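Sunday, candy bench, batch 9

Third go at the sour pickle gummies for Janddale, and I think the chew is finally getting somewhere. Last batch was like biting a pencil eraser (a dill-flavored one, which didn't help). So I let the gelatin bloom for 15 minutes this time and took the syrup off the heat sooner. Much better bounce! Still sticks to the back teeth.
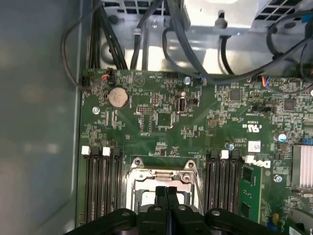
Case open, looking in at the motherboard.

Flavor notes, before I forget them. Dill comes in way too early, then the sour hits, then there's this weird sweet cucumber thing that hangs on forever. Aniela ate 3 and said she'd have another, but she also likes the Gratitgate onion mints, so I'm not putting too much weight on that. 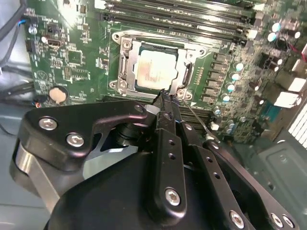

Tried the sanding both ways. Citric acid mixed straight into the sugar went wet and syrupy on the tray after 90 minutes — same mess as batch 7. The Trarach coated stuff stayed dry and gritty, like it should. Costs more. I'd still go with it.

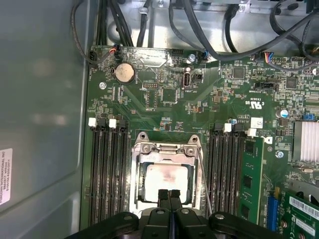 Color is a problem. It's supposed to be pickle green and it came out closer to pond. Maybe one drop less yellow? Also the bumps on the mold don't show up once the sugar's on, so from across the bench they look like plain green slugs.

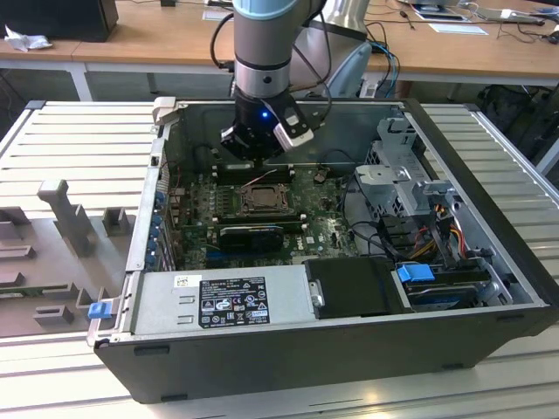
Leszek Sikora: slugs would sell better than pickles. Drop the dill by half, keep the bumps, and save me a bag from the dry tray.

Fine, half the dill in batch 10. Need more starch for the trays before then, and the good thermometer back from Pawłowska.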